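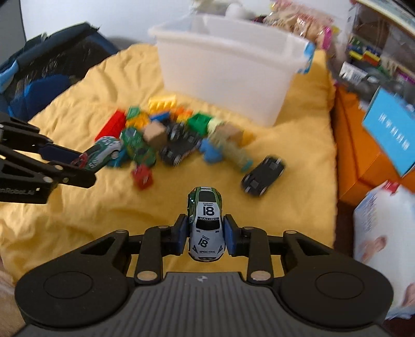
Number 18 in the fingertips, toys on the yellow cloth.

15 Jul 2026
By Asuka Minami

Print this thread | E-mail this thread

Okay, thread time! I've been teaching by hand all week and my head is full of it, so I'm putting it here before it leaks out.

The task is cleanup. Toys on a cloth, a bin at the back, toys go in the bin. You do it yourself with a gripper in each hand, over and over, and the policy learns from what you did. No joysticks, no arm to drag around. I love it so much.

I came to this from remote control. Back in February I was at the Ostden lab driving an arm from a desk on the other side of a wall, and picking up one block felt like threading a needle in oven mitts. By hand you just reach. Your wrist already knows what to do – you have to slow it down a bit, and that's the whole first day.

Toy cars are my favorite thing to demonstrate. Everything about them is annoying! They have a curved roof, they have a low nose, and they roll the second you touch them off center. I take them across the sides, pads flat on the doors, and I wait a beat before lifting so the grip shows up clearly in the data.

An upside-down car is a whole different object, by the way. There's a chassis, there are wheels sticking up, and the nice smooth sides are at a new angle. I used to flip them all right side up before starting. Thomas caught me doing it and asked who was going to flip them for the robot. Fair!! Now they stay however they land. 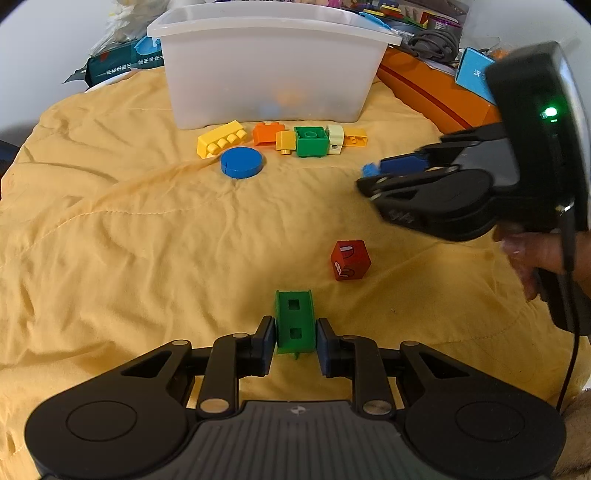
Two-handed demos are where I've learned the most this month. My bad habit was letting one hand freeze while the other worked, so the robot got hours of me being a statue on one side. These days I try to keep both busy, like a green block in one gripper and a little blue one in the other, and I let them head for the bin one after the other so they don't bump over the rim. It's still hard. My left hand has opinions.

Small blocks want small openings. If you open all the way for every pick, you knock the neighbors over, and then the model learns to knock the neighbors over. Ask me how I know.

Wrinkles in the cloth: leave them! I smoothed mine flat every single time for the first batch and Thomas (again) pointed out that no living room floor looks like that. Blocks tip on a fold, they lean, and you have to come in a little crooked. That's good stuff to have in there.

Fumbles: I keep the ones where I miss, back off and try again, as long as the second try is calm. I toss the ones where I panic and chase the car. You can feel the difference in your shoulders before you see it on playback.

Count so far is 246 keepers. I'm very proud of that number and I will be telling my mom.

Someone from the Trunley meetup asked if you need to be good with your hands. I really don't think so. I can't wrap a present. What helps is being boring on purpose – same speed, same pause, no showing off.

Next up is soft things, socks first. If you've shown a robot how to pick up a sock, please come talk to me, I have so many questions!

Recent from Asuka Minami
Clandwood open day: what I want to try
Remote control with a half-second delay, a love story
Sore thumbs and how I hold the grippers now
Reading list for my first month of demos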